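Recipe Testers and Tasters Wanted for Our Fall Baking Box

Hello, bakers! Pendero is putting together its first fall baking box and we're looking for 12 home cooks to try everything before it goes out. If you've ever read a recipe and thought "that can't be enough butter," we would love to hear from you!

You'll get two boxes in September, one sweet and one savory. The sweet one has a plum and poppy seed cake from Myrtle Kowalczyk (I've made it twice already and I'm still thinking about the crumb topping), and the savory one has miso cheddar biscuits by Haruto Tamura, who also wrote our pantry guide. Bake each recipe once just as written, then again any way you like, and send us your notes. Messy notes are fine - we like the ones with flour on them.
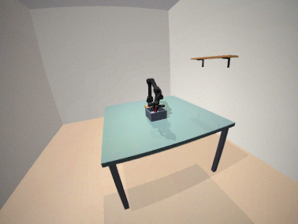 Testers bake in their own kitchens, with their own oven and pans. You'll need a kitchen scale, a loaf pan and a 12-cup muffin tin. We'd also like a few snapshots of what you bake, and they don't have to be fancy. A plain tabletop does the job, and a muted blue-green one like the table here is a lovely color under a golden crust. Daylight from a window is plenty.

We pay $310 per tester once both sets of notes are in, and all ingredients are covered. Both recipes use wheat, eggs and dairy, so please skip this round if any of those are a problem for you.

To apply, tell us in a paragraph or two what you bake most, what kind of oven you have, and one recipe you'd like to fix. No professional experience needed! Our newsletter goes to over 900 readers, so write soon. Applications close 05/09/2019. Send yours to Myrtle through the contact form, with "Fall Box" in the subject line.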